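Why Does Wallpaper Repeat?

When I was a kid I had a bedroom with ducks on the walls. I used to lie there at night and look for the one duck that was different from the others. I never found it! Every duck had the same beak and the same silly feet, and now that I write about how stuff gets made, I finally know why.

Wallpaper is printed from a pattern that starts over again and again. The piece that starts over is called the repeat. Think of a rubber stamp. You press it down, move it over, press it down again, and pretty soon you have a whole page of stars from one little stamp.

Long ago, people really did print wallpaper with stamps – big, heavy ones carved out of wood. Each color needed its own block. If your flower had a red petal and a green leaf, that was two blocks, and the printer had to line them up just right or the leaf ended up floating next to the flower. (I tried this at home with a potato. My leaves floated.)

Later on came rollers. The picture is carved around the outside of a cylinder, kind of like a rolling pin, so when it goes all the way around one time, it has printed one repeat. Then it goes around again. And again!

My friend Despina Bakalis hangs wallpaper for a living, and she taught me two words you can use to impress your grandparents. A "straight match" means the pattern lines up straight across from one strip to the next. A "drop match" means each new strip has to slide down a bit before the flowers meet. She once hung 41 strips in one old house and says she saw leaves in her sleep.

Designers like to put flowers in staggered rows, the way bricks go in a wall. If they sat in plain straight lines, your eyes would spot the lines first and the flowers second.

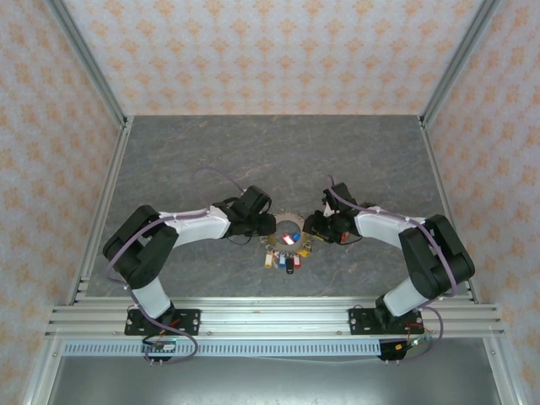

Orange-peach flowers on a pale white background, in staggered rows.

Now try it yourself. Find some wallpaper, or wrapping paper, or even a patterned shirt. Pick one shape and put your finger on it. Slide your finger along until you hit the very same shape again – same curl, same dot, same everything. You just found the repeat! Some are as small as a penny and some are taller than a cat.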